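About Canden

Canden supplies and services in-room hot drink stations for hotels, serviced apartments and training centers.

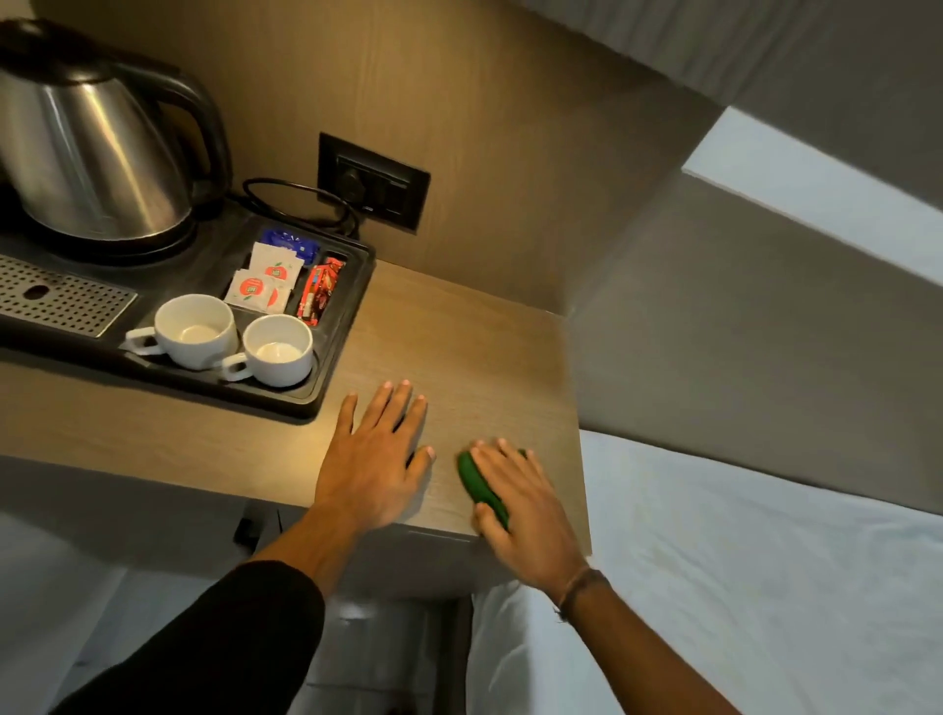 What we do

We fit out the counter where a guest makes coffee or tea. A standard station is a molded or assembled tray with a kettle, two cups, a compartment for sachets and a slot for stick packets. We supply the tray, select the kettle to match it, set the position of the tray on the counter, and write the restocking sheet that housekeeping works from. Where the client already owns kettles or cups, we size the tray to them.

We do not manufacture kettles, cups or consumables. Coffee, tea, sugar and creamer are bought by the client or by us on the client's account, from whichever supplier the client names.

Background

The company started as the accessories counter of Stalmont, a joinery shop that built hotel room furniture. Clients ordering a desk or a luggage bench kept asking where the kettle should go, and the answer affected the height of the wall socket, the depth of the counter and the type of edge. The accessories work was split off as Canden when it needed its own stockroom. Stalmont still builds counters for some of our projects. We also work with counters made by others and with existing furniture.

We currently maintain stations in 26 properties. The largest has 228 rooms.

The tray

Our main product line is the Tremard tray. It comes in black and in dark gray, with these options:

Kettle position: left or right, with the power base set into a recess so it cannot slide when the kettle is lifted off.
Cup recesses: round, two as standard. Recess diameter is cut to the foot of the cup, with clearance for cleaning.
Supply compartment: rectangular, deep enough for sachets to stand upright with the printed face forward.
Stick slot: narrow and vertical, for sugar or instant coffee sticks.
Drip plate: perforated metal, lift-out.

Cord length is checked at the survey stage. The cord should reach the socket with a single loose loop behind the kettle and should not cross the cups or the front of the counter. If the socket is on the wrong side we mirror the tray. We do not use extension cords.

Counter clearance

A station needs free counter next to it as well as under it. Guests set down a spoon, a room key or a full cup, and housekeeping needs a place to put the old stock while the new stock goes in. Our layout drawings reserve 300 mm of open surface on one side of the tray. On short counters we use the two-recess tray without the drip plate and recover the space that way.

Wood-grain surfaces are common in our projects. On these we fit soft feet to the tray and specify a damp cloth for daily cleaning, followed by a dry one.

Restocking standard

Each property receives a one-page sheet covering its own station. The text is short and fixed in order:

1. Unplug the kettle, empty it and wipe the body and base.
2. Remove used cups and replace with clean ones. Handles point the same way.
3. Lift the drip plate, rinse, dry, replace.
4. Remove opened or creased sachets.
5. Fill the compartment from the back. Larger sachets go behind, smaller ones in front.
6. Fill the stick slot. Sticks should pull out singly without lifting the others.
7. Wipe the open counter beside the tray.
8. Plug in the kettle. Leave the switch off.

Quantities are filled in by the client. We revise the sheet whenever the client changes a product, as a different sachet size often means a different fill order.

Service and spare parts

Drip plates, feet and complete trays are kept in stock at our Sadowski Street stockroom. Orders received before 2 p.m. ship the same day. Kettles are replaced like for like for as long as the model is available. When a model is discontinued we send the client a sample of the replacement together with a tray insert cut to the new base, and wait for written approval before shipping the rest.

We visit each property under contract every October to check trays, cords and kettle bases, and leave a room-by-room list of items to be replaced.

New projects

For a quotation we need the number of rooms, the depth and length of the counter, the position of the socket, and the cup and kettle in use if these are staying. A dimensioned sketch is sufficient. Sample trays are lent free of charge for one month.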